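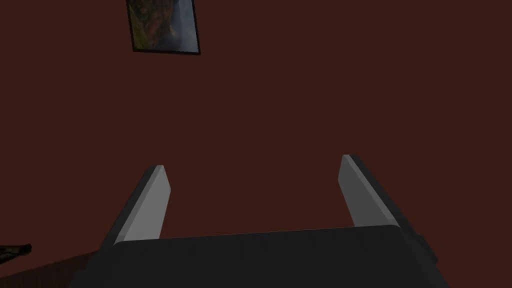 Item 4, framed landscape on reddish-brown wall, black frame.

Joltmont Guest House, Harries wing
Wall fixings and room interior checklist, August
Inspector: Sioned Parry
Job no. 3914
Rooms in wing: 12

1. Door closer and latch. Pass. Closes fully from 90 degrees.

2. Smoke alarm. Pass. Tested 14:05. Battery replaced under Hirka contract, label initialed.

3. Window restrictor. Fail. Opening measured 174 mm with restrictor engaged. House limit is 100 mm. Replace before next let.

4. Wall-hung pictures. Comment. Check level and hanging cord. Fit two-point hangers and bottom bumpers wherever a picture is on a single hook. Do not hang above bed heads.

5. Paintwork. Pass. No flaking reported by housekeeping.

6. Wardrobe anchoring. Fail. Upper bracket present, screw missing. Use Fendier 50 mm screw and brown plug, drill to stud if located.

7. Bedside lamp cords. Pass. One cord rerouted behind the nightstand.

8. Radiator cover. Comment. Left clip stiff. Part on order.

9. Carpet edge at threshold. Pass. Strip refixed Wednesday.

Items 3 and 6 to be closed out by maintenance and rechecked. Item 8 carried forward.

Signed: S. Parry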